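Trying out the Plernetti cell simulator

I've been putting off buying a real arm for two years now. The garage has no room for one, and the cheap ones I looked at would have ended up in a drawer. So in August I paid for a license to Plernetti, the desktop simulator from Alutach, and I've been using it most evenings since then. I paid the regular price and Alutach doesn't know I'm writing this.

The hobby license is 141 dollars for the year. For that you get the editor, the physics engine, and 16 arm models. You also get a set of starter rooms with the furniture already in place. There is a monthly plan too, but I didn't look at it closely.

Installing took a while. The download is large, and the first time I opened it the program wanted to build its material cache before it would show me anything. I went and made dinner. After that it started in under a minute every time. My computer is four years old with a middling graphics card, and I'd say that is the lowest I would go.

The manual is a PDF of 33 pages and it covers less than it should. Moving an arm by its joints is explained well. Setting up a gripper so that it holds a part without the part shaking itself loose gets one paragraph. I found the setting I needed (contact stiffness, under the advanced tab) by trying everything else first.

Once that was sorted out I started on a sorting job. I wanted one arm on the table handling the parts, with a second and third arm on their own stands for later, when I try handing things from one to another. Adding the extra arms was easy. You drag a pedestal in, drop an arm on it, and give it a name.
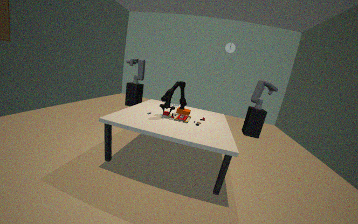 The table arm down at the tray, with two more arms on pedestals behind and to the right.

The tray and its parts were quick to make. Simple blocks can be built right in the editor by typing in three lengths and picking a color. I used a lot of red, which I regret a little, as the small pieces are hard to tell apart when you zoom out. For anything with curves you have to import a mesh, and the importer is picky. It rejected two files that open fine elsewhere and gave me an error code that isn't in the manual.

Physics runs at 60 steps per second by default. That was enough for slow moves. When I sped the arm up, small parts would sometimes sink into the tabletop and then pop back out. Raising the step rate fixed it and made the fan on my computer loud.

The script editor is the best part. You write a plain list of moves, press run, and it highlights the line it is on. You can stop it halfway, change a line, and carry on from there. I used the trial of Tóth last winter and it made me start over from the top each time, and I lost a lot of evenings to that.

The rendered view is fine. It comes out grainy on the lower quality settings, and the wide camera stretches the corners of the room. I leave it on low because I'm mostly watching the gripper anyway.

Support answered one of my two emails. The one they answered was helpful and had a sample file attached.

I plan to keep it for the year. If you only want to learn how an arm moves, the free version of Buron will do that and you can save the money. If you want several arms in one room and a script you can stop and fix, I think Plernetti is worth paying for. I'll post again when I've got the handoff working between the table arm and the one on the right.

Contact | Copyright, all posts and files on this blog | Back to top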